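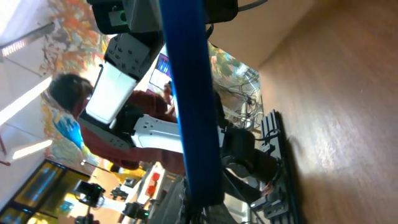 Workplace automation > Staffing and shift patterns

One operator per arm after the pilot?

sultedwood_bench
We run two arms on the sorting benches at Sultedwood. During the pilot someone stayed next to the arm for the whole shift. Management now wants one person to look after both from May. The fitters say the work has already changed: less handling, more waiting, then clearing a fault in a hurry. Has anyone made this move, and what happened to grades and breaks?
3 comments

Verschueren_maint
We did it at Arnitz. Log every stop for 72 hours before agreeing anything. Record the time, the cause and who cleared it. Ours showed that most stops were gripper faults or snagged cables, cleared in under 8 minutes, but they came in clusters. One person can cover two arms if the stops do not overlap. When they do, the second arm waits and the output target has to allow for that. Get this in writing. Fault clearing was added to the job description and regraded. Breaks need named cover, otherwise people eat at the bench.
8 comments · Share

brundero77
depends on the arm. ours is fine with one person, the job is a bit dull now. ask for training on the teach mode, they left that out with us

Share this page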